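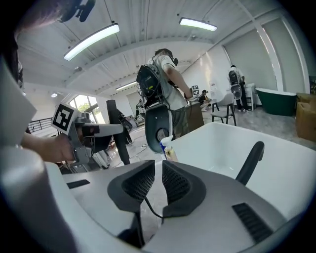

Gripper pads at the corner of the white tub, with the second hand-held gripper on the left.

Hand-held gripper: tips from the build

Posted by Iona Dalgleish, June 11, 2025

These notes are for anyone making one of the hand-held grippers in the shared workshop. Most of them come from mistakes on the first pair. Printing and basic wiring are covered on the Moseo build page.

Jaws

Print the jaws flat, with the wide face down. Standing them on end saves room on the bed but they split along the layers when you squeeze hard. Saqib lost two that way.

Clean up the slot for the inset strip before you fit anything else. A small flat file does it. If the strip stands proud it will catch your sleeve.

Pads

The pads with the grid on the inner face hold smooth bottles much better than plain ones. Wash them in warm water with a drop of washing-up liquid and let them dry overnight. Don't use white spirit.

Close the jaws on a strip of paper and pull. It should drag evenly from top to bottom. If it only grips at the tip, slacken both pad screws, close the jaws fully and tighten again while they are shut.

Cable

Leave slack where the cable crosses between the two sides. Open the jaws as wide as they go, then add a finger's width. Ours was too tight at first and pulled out of its plug after 17 openings. A dab of hot glue on the plug helps, but keep it off the pins.

Keep the cable low, near the bottom of the pads, or you will end up gripping it along with whatever you are picking up.

Markers

Print the square pattern markers on matt paper. Glossy paper shines under the strip lights and the pattern can't be read from some angles. Glue them to something stiff and leave a white border all round. A bent corner is enough to spoil one, so print spares.

Backpack

Pack the heavy items close to your back. Tie the loops of wire down with hook-and-loop tape before you put the pack on, and get someone to check behind you. Mind the edge of the bath when you turn round.

Practice objects

Start with a bottle at the corner of a tub, where you can reach it from two sides. Fill it partway; empties tip over as soon as the pad touches them. Move on to low cupboards once you can do that without looking at your hand.

Run loose floor cables along the wall if they will reach. Lift them before you sweep.

Spare pad screws are in the Lindsay tin on the second shelf. Miloslav Kováčik has the file for the longer jaw and will be printing another batch in September.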